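Concentrated, allegedly

April 10, 2019

I have been keeping a laundry log since December. I'm aware of how that sounds. It started with an argument I was having mostly with myself, over whether the number of loads printed on a detergent bottle means anything at all, and it has ended up as two pages in the back of a notebook that was supposed to be for the garden.

First the background. We moved to Clistside a while ago and the water here is hard. You can see it in the kettle and on the shower door. Within a month of moving I had a flyer from a company called Provel offering to fit a softener, and the flyer said that a household like mine was "wasting up to half" of its detergent. Up to half. I have a low opinion of "up to." Zero is up to half. I called the number and asked what the figure was based on, and the man was very pleasant and said it was based on industry data, and when I asked which industry he said ours. The quote he sent over was $3,186 installed, or $2,521 if I signed before the end of the month.

I don't like a price that drops by that much because of a date. Either the thing costs the lower number or it doesn't.

So I didn't sign, but the claim stuck in my head and I started looking at how much detergent I was using. Like most people I had been filling the cap. I don't know why I filled the cap. It's there, it's a cup, you fill it. If you get your reading glasses and hold the cap up to the light, there are lines in it, and on the brand I was using at the time (Gandent, the store had it cheap) the line for a normal load was well under halfway. The top line was for "heavily soiled large loads," and above that was a good deal more cap with no line on it, whose only job as far as I can tell is to be filled by people like me.

The Gandent bottle claimed 69 loads. I got nowhere near that filling the cap, obviously. But then I measured to the line with a kitchen measuring spoon, every time, and wrote it down, and I still didn't get there. I was short by enough to be annoyed. I went back and read the small print, and the number is for a "medium load in soft to medium water." I have hard water. The small print says to use more in hard water and doesn't say how much more. So the big number on the front applies to somebody in another county with a smaller family and cleaner kids.

Then there's the word "concentrated." Every bottle in the aisle is concentrated now. Some are ultra concentrated, and one I saw was twice concentrated, and none of them say compared to what. I assume compared to an older version of the same stuff, which you can't buy anymore and so can't check. I wrote to Kurian, who make the powder my mother-in-law swears by, and asked them. I got an automatic reply with a coupon in it. I used the coupon.

What did I find, after all the measuring? Mostly that I couldn't tell the difference. I did a stretch at the full line, a stretch at half the line, and a short stretch, which I didn't mention to anyone in the house, with none. The full line and the half line came out the same to my eye and nose. The none was fine for sheets and not fine for socks. I'm not going to pretend this was science. I knew which load was which, for a start, and I wanted a particular answer. If a company showed me a test run this way I would laugh at it.

I've also read the people who say we should all make our own out of washing soda and grated bar soap, and I don't believe them either. The ones I read were selling a book. A friend tried it and her towels went gray and a little waxy, though she has the same water I do, so maybe a softener would have fixed it. I do see that this is an argument for the softener. I haven't called Provel back. They've called me, and the end of the month seems to have moved.

For now I use half the line for regular stuff and the full line for anything that has been near a sports field, and I've stopped using fabric softener completely. I spent close to $200 on detergent and the rest of it last year, as far as I can work out from old receipts, and I expect that to come down. I'll believe it when I see the receipts. The log is still going, next to the tomatoes.

Filed under: house, complaints
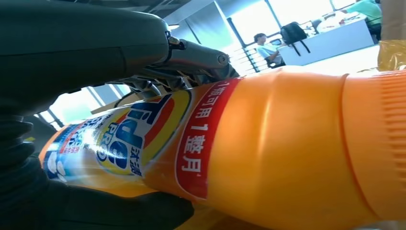
1 comment

Marlow: We have a softener and I can tell you the cap problem gets worse, because you need even less and the lines don't change. I cut back twice before the rinse water stopped foaming. Also ask them what the salt costs per year, they never put it in the quote. Ours wasn't terrible but I'd have liked to know.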